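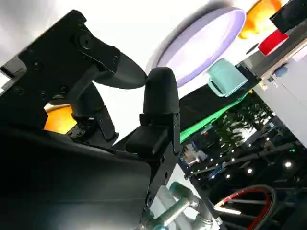

Gripper stops before it is fully closed: how to find the cause

By Amedeo Marino
Last updated December 19, 2022

This guide is for a two-finger gripper which reports "grip lost" although the part is still between the fingers. We had this fault at Lurkcombe on the Messina cell, and for two weeks we changed the wrong things. First the force setting, then the cable, then the complete controller. The fault came back each time.

Before you start

Press the emergency stop and lock the main switch. Do not trust the pause button on the pendant. In January a colleague had his finger pinched by a gripper which was only paused, and it closed when the signal returned.

Step 1. Read the counter
Open the Stoteck service menu and write down the number of cycles since the last service. Ours showed 786, but the fault log began much earlier. If your log is full, save it before you clear it.

Step 2. Check the linkage by hand
With the power off, move each finger slowly between open and closed. Both should feel the same. Look at the small pivot pins between the bracket and the gripper body. On ours, one pin had moved out a little and touched the next plate.

Step 3. Check the fingertips
Clean the soft tips with a dry cloth. A tip which turns on its base must be replaced.

Step 4. Put the pin back
Push it in with a plastic drift, never with a steel hammer. Fit a new retaining clip. The old one is not safe to use again.

Step 5. Test
Remove the lock, stay outside the fence and run 50 cycles at 30 percent speed without a part. Then repeat with a part. If the message returns, stop and measure the position sensor.

Rhona Aitken asked me how often to inspect the pins. We now do it every 2,000 cycles, and also after each collision, even a light one.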